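Stop Grading Simulated Kitchens on the Average

Posted 9/14/23

Most papers on robot manipulation now report one number. The policy was trained on so many demonstrations, it was run in a simulated kitchen so many times, and it succeeded at such and such a rate. I have written papers like that myself. I think we should stop, or at least stop putting that number in the abstract with nothing next to it.

My reason comes from a project that took up most of our winter. We were comparing two ways of training a pick-and-place policy in a simulated kitchen we call Burum. The first method, Gatier, learns from whole demonstrations. The second, Clemard, cuts the same demonstrations into short pieces and learns each piece separately. Both got 3,000 demonstrations. Both were tested on 500 episodes with the objects and the starting pose of the arm changed each time.

On the average, Clemard won by a small margin. We had a draft written around that result by February. Then one of the reviewers inside our group asked to see the failures, and we had never sorted them.

There were 276 failed episodes between the two methods. We went through all of them by eye, using the wrist view, and it took longer than the training had. The two methods were failing at different things. Gatier mostly failed late. It reached the object and then let go too early or closed at the wrong height. Clemard mostly failed early, before the gripper was anywhere near the object, in episodes where the target was small and sat off to one side of the view with a lot of cabinet and floor taking up the rest.

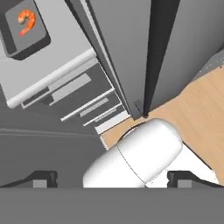 Wrist view in the Burum kitchen. The small orange object is on the dark gray tray at upper left; the gripper fingers are at the bottom.

A success rate treats those two kinds of failure as the same. They are very different if you want to use the thing. A policy that lets go too early can often be fixed with more data on the last part of the motion. A policy that never heads for the object has a problem with what it is looking at, and more of the same data may not help. If I were picking a method for a real kitchen, I would want to know which one I was getting before I cared about a couple of points on the average.

The usual answer is that simulation makes it cheap to run more episodes, so the average gets more reliable. That's true, and it misses the point. A more reliable average is still an average. What simulation gives us for free is the exact state of every object at every step. We know where the target was, how much of the view it filled, and how far the gripper got. Most of the sorting we did by hand could have been done by a short script, and we should have written it on the first day.

I would ask for three things in any paper that uses a simulated kitchen. Report failures by the stage where they happened. Report success against the size of the target in the view. Publish the starting states of 100 failed episodes, picked at random, so that other people can replay them.

The objection I hear most is space. Conference papers are short and a table of failures takes up half a column. I would give up half a column of related work for it. Another objection is that stages are a matter of opinion, and there is some truth in that. We argued for a week over whether touching an object counts as reaching it. But we wrote the rule down, and anyone who disagrees can apply their own rule to the same episodes.

We rewrote the draft. The average is still in it, in the second table. We are now running the same breakdown on Fabbri, our older baseline, which we had written off two years ago on the strength of a single percentage. The early-stage results are in and the late-stage ones should be done next month.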